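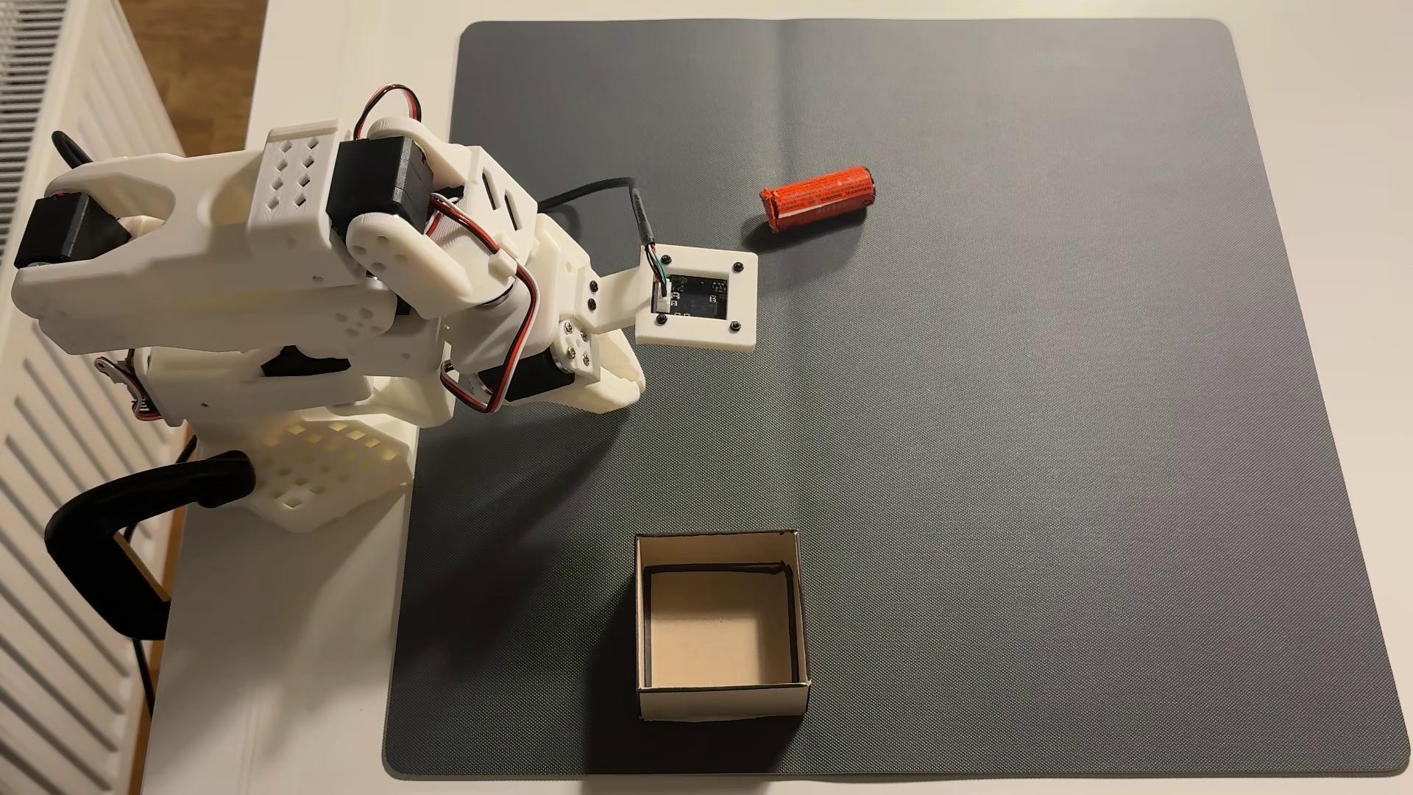
Figure 14. Loose cell on the mat, box open and empty.

Section 9. Boxing loose cylindrical cells

Use this section for single cells that have been taken out of a pack or returned without packaging. For complete packs, see the Fesix Storage Guide, part 2102.

Before you start
Clear the mat of screws, wire ends, tools and anything else made of metal. Wipe it with a dry cloth. Take off rings and metal watchbands.

Caution: Do not handle a cell that is swollen, leaking, hissing or warm to the touch. Leave it where it is, keep others away and follow your site's damaged battery procedure.

1. Set the box on the mat with the opening facing up. Check that it is empty and dry. Look into the corners, where bits of foil tend to collect.

2. Lay one cell on its side on the mat. Leave the other cells in the incoming tray until the first one is boxed.

3. Roll the cell through one full turn and look at the wrapper. Light wear at the ends is acceptable. A split, a hole or any bare metal along the side is not.

4. Look at both ends. Wipe off dust with a dry cloth. Do not scrape the contacts.

5. Measure the voltage and write it on the label with the cell type and your initials. If the printing on the wrapper can't be read, write "type unknown" and put the cell in the Mondal bin for recycling.

6. Cover each end with a nonconductive cap or a piece of insulating tape. The tape should lap over the edge of the wrapper.

7. Hold the cell by its sides and lower it into the box. Do not drop it in.

8. Fit the divider before adding a second cell. Cells must not touch each other end to end.

9. Close the box and fix the label to the lid.

Note: The standard label is 38 mm wide. It fits the lid of the Welter small box without folding. On other boxes, put it on the side.

Holding the cell
Grip the cell along its wrapper and keep metal away from both ends at once. If the wrapper moves under your grip, treat the cell as damaged and go back to step 3.

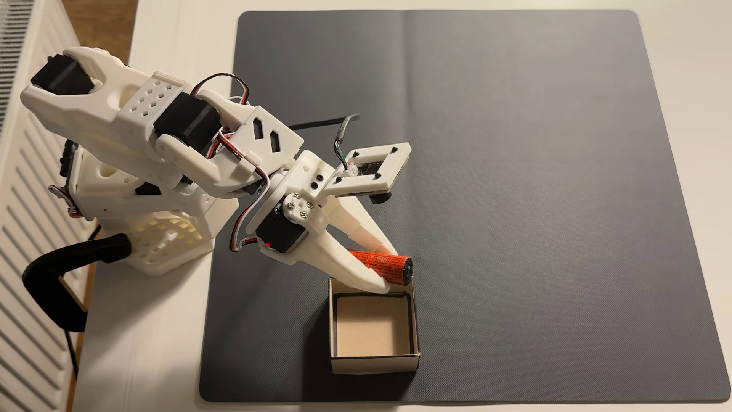
Reader comment, Inness depot: We had tape coming loose after a few weeks on the shelf. Wiping the ends first helped, but we ended up using caps on everything that stays longer than a month. Could step 6 give caps as the first choice?

Reply: Step 6 allows either one. For long storage, use caps if you have them in the right size, and check taped cells each time the box is opened.

Revised 2018-10-21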